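Storing Onions and Potatoes in Paper

Paper lets moisture out and keeps light off the skins. Plastic does neither well. Use plain kraft bags with no coating or wax lining, and roll the top down to form a stiff collar.
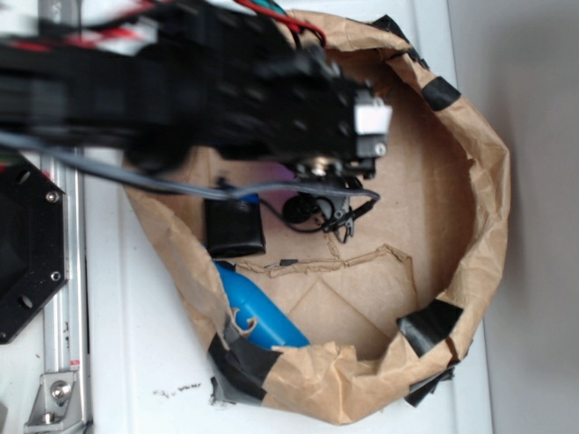
Kraft bag with the rim rolled down.

1. Sort first. Set aside anything soft, cut or sprouting and cook it within 2 days.

2. Brush off dry soil. Do not wash before storage.

3. Fill the bag no more than halfway. Keep onions and potatoes in separate bags, on separate shelves.

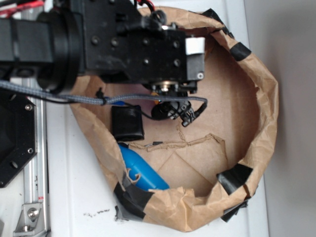 4. Write the month on the outside in pencil. Bags filled in September should be checked first.

5. Keep the bags in a dark cupboard with some air movement, away from the oven and dishwasher.

Check every bag every two weeks. One rotten potato will spoil its neighbors, and the smell comes late. 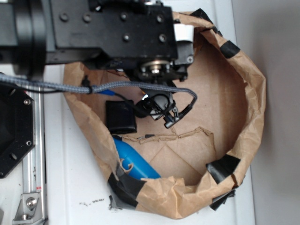 Replace a bag when the base feels damp or the folds begin to split. Old bags can be torn up for compost if the ink is light. Staples and tape come off first.

Leonora Agbayani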